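Ticket 2709
Subject: Leaderboard wrong after Vondholm round, ball return eating balls on 14
Opened by: Demetrio Cordero, Flala Adventure Golf
Product: Dixit scoring tablets (18), Dixit base station (1)
Priority: set to Urgent by customer, changed to Normal by support, changed back by customer

Demetrio Cordero, 8:40 am
Morning. We ran the first round of the Vondholm Putters league on your tablets last night and the leaderboard finished with a man in first place on a score of 111 under par. He's a decent putter. He is not that decent. Par for our course is 42, so he'd have had to hand strokes back at the windmill.

Everybody else looks fine except the two players in his group, who are shown as not having started. They started. One of them complained about the carpet on 3 for most of the evening.

I've turned the base station off and on. I've also turned it off and left it off for a while, in case it needed to think about what it had done.

Dixit Support, 9:25 am
Hi Demetrio, thanks for getting in touch. Please send us the firmware version from Settings, then About, and let us know whether the group used one tablet for all players or moved between tablets. Have you tried restarting the base station?

Demetrio Cordero, 9:31 am
See above regarding restarting.

Firmware says 4.0.0 on seventeen tablets and 3.8 on the one at hole 14. The group used whatever tablet was bolted to the post at each hole, as your installer told us to.

Dixit Support, 10:50 am
Thank you. The mismatched tablet is the likely cause. Version 3.8 sends each score as a running total and 4.0 sends it per hole, so the base station may be subtracting one from the other. Please update hole 14 by holding the power and volume keys until the orange light blinks.

Demetrio Cordero, 11:35 am
There is no orange light. There's a green light and a sticker where I think an orange light was planned. I held both keys through one entire birthday party going past and nothing blinked.

While I was kneeling there I also found that the ball return on 14 isn't returning. It's a Bustov ramp, so not your department, but I'm putting it in writing because the tablet post is screwed to the same board, and when the post went in the board lifted at the back. Balls now go under it. I fished out a fair collection with a coat hanger, including a yellow one we haven't stocked since before I bought the place. 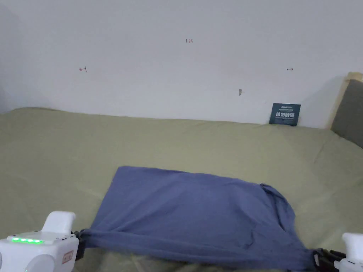 So there are two problems on one hole, and I'd like to know which of you I'm supposed to be annoyed with. Bustov say the ramp is fine if nothing has been screwed to it. They said this very politely.

Dixit Support, 1:15 pm
Sorry about the light. Early units have it on the underside, next to the charging port, so you'd need to take the tablet off the post to see it. We can't advise on the ramp, but the post can be mounted up to 400 mm away from the hole with the bracket you have.

Demetrio Cordero, 2:50 pm
Took it off the post. Orange light present, blinking away, probably had been all morning. Tablet now says 4.0.0.

Moved the post to the brick edging and put a longer screw through the board. Rolled a ball up the ramp and it came back. Rolled another and it came back too. The third went into the pond, but that was me.

The leaderboard still has our man at 111 under.

Dixit Support, 3:20 pm
Great news on the update! Old totals aren't recalculated automatically. Go to Events, pick the round, choose Rebuild, and enter the hole 14 scores by hand from the paper cards.

Demetrio Cordero, 3:28 pm
You sold me these so I could stop using paper cards.

Demetrio Cordero, 4:45 pm
We did have paper cards. My sister-in-law keeps them regardless and has asked me to pass that on. Rebuild worked. He's now tied for sixth at two over and has already phoned to ask if there's an appeals process.

The two missing players are back. The one who hates the carpet won.

Please leave this open until after the March round, then close it if you don't hear from me.

Status: Pending customer
Tags: firmware mismatch, leaderboard, mounting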